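Micronation flag looks like another micronation's flag — do we have to change ours?

Asked by Arnel Macapagal in Flags and Symbols

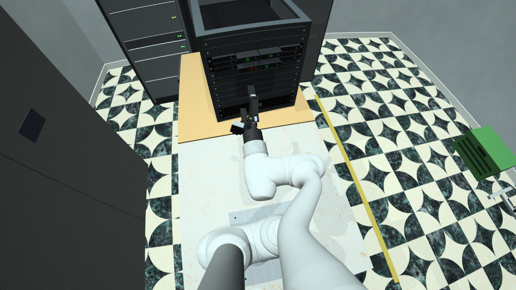
I run a small micronation called Tirdale, which claims my back garden and the lane behind it as far as the second gate. We adopted our flag in April, before we had a website. It is a plain horizontal bicolour, black over tan. The tan leans towards orange. Last week I had a message from the Foreign Secretary of Dristberg, a micronation I had never come across, saying that our flag is theirs with the stripes in a different order. Theirs is tan over black with a small white key in the corner. They want us to withdraw ours within 20 days or they will "suspend relations". We have no relations with them. We have 27 citizens and all of them got a paper copy of the flag with their citizenship letter, and I have also paid for one proper sewn one. Do we have any obligation here? And is there a register where I can check that nobody else has it before I spend more money?

Answer from Dalva Arruda (accepted)

No obligation. No one body registers micronational flags, and a deadline from another micronation only means what you let it mean. There are lists kept by hobbyists, and some are quite good, but they are always out of date and a flag missing from a list can still be in use somewhere.

Two-stripe flags are going to clash. There are only so many colours people like, and plenty of real countries share very similar designs without anyone changing. I would check two things before you reply. First, which flag was published earlier. If theirs has been on their site for years, it is polite to say so and to say you didn't know. Second, whether the two get confused in practice. With the stripes reversed and a key in the corner I doubt it, but hang one upside down and you have a problem.

If you want to settle it cheaply, add a charge. A charge is any emblem placed on the field of the flag. Put it in the middle, where theirs has nothing, and keep the shape simple enough that a child could draw it. Your sewn flag can have a felt piece stitched on each side. The paper ones can stay as they are, and you can call them the first pattern. We did this in Cadero with a blue fish and people ended up asking for both versions.

Write back to Dristberg in a short, friendly letter. Give the date you adopted yours, explain what the colours stand for, and offer mutual recognition. Leave the deadline out of it completely.

Answer from Ismael Amaral

Change the shade. Also write the exact colour down in your flag law, with a hex code, or it will drift every time somebody prints one. Ours went from maroon to nearly pink in 3 years.

Answer from Gifty Odoi

Ignore them. I had one of these from a "kingdom" with a single member and when I asked for a copy of their flag act he blocked me.

Comment from Arnel Macapagal

Thanks all. Checked, and theirs was posted two years before ours, so I have written to them along the lines Dalva suggested. I am thinking of a white gate as the charge. Is it a problem if it's the same white as their key?

Comment from Dalva Arruda

No, white is fine. Make the gate big — a third of the height of the flag at least, or it will vanish when there's any wind.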